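공동 작업실 부탄코(Butico), PC 분해용 로봇 셀 제작 경과 공개

2021년 9월 13일

히른베르크(Hirnberg)의 공동 작업실 부티코가 중고 데스크톱 분해 작업을 보조하는 로봇 셀의 제작 경과를 작업실 게시판에 공개했다. 셀의 이름은 발렌(Wallen)이며, 지난 5월 설계에 착수해 현재 단일 팔 구성으로 시험 중이다.

발렌은 알루미늄 프로파일 작업대 위에 다관절 팔 1대를 고정한 구조다. 팔 끝에는 두꺼운 손가락을 가진 검은색 그리퍼와 소형 카메라가 달려 있다. 제어부는 중고 산업용 PC에서 구동되며, 비상정지 회로는 제어 소프트웨어와 분리해 별도 릴레이로 구성했다. 작업대와 제어반은 회원들이 직접 가공했고, 감속기는 지역 부품상 유하스(Juhász)에서 재고품을 구입했다.

시험 대상 작업은 5종이다. 케이블 커넥터 분리, 메모리 모듈 탈거, 드라이브 캐리어 인출, 확장 카드 탈거, CPU 소켓 고정 레버 개폐가 포함된다. 측면 패널은 사람이 먼저 제거하고, 본체는 눕힌 상태로 지그에 고정한다. 나사 체결과 해체는 이번 단계에서 제외됐다.

제작진이 가장 많은 시간을 들인 부분은 케이블 처리다. 케이블은 본체마다 배선 경로가 다르고, 그리퍼가 접근하면서 밀려나면 인식 결과와 실제 위치가 어긋난다. 현재 소프트웨어는 커넥터에 접근하기 전 손목 카메라로 영상을 다시 취득해 목표 좌표를 보정한다. 보정을 9회 반복해도 오차가 허용치를 넘으면 동작을 중단하고 작업자에게 넘긴다. 파지력 상한은 손목 모터의 전류값으로 제한한다.
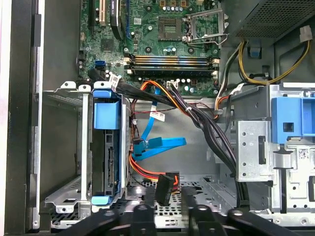
손목 카메라로 본 본체 내부. 메인보드의 CPU 소켓은 비어 있고 고정 레버가 열려 있다. 아래쪽은 그리퍼.

금속 케이지 주변의 협소한 공간도 과제로 남아 있다. 현재 손가락은 폭이 넓어 드라이브 베이 근처에서 진입 각도가 제한된다. 제작진은 끝단을 좁힌 교체형 손가락을 3D 프린터로 출력해 비교할 계획이다. 재질은 나일론과 TPU를 검토하고 있다.

시험용 본체는 13대를 확보했다. 도면과 제어 코드는 손가락 교체 시험이 끝난 뒤 작업실 저장소에 올릴 예정이며, 셀 견학은 작업실 개방 시간에 가능하다. 시험 구동 중에는 작업대 안전선 안쪽 출입이 제한된다.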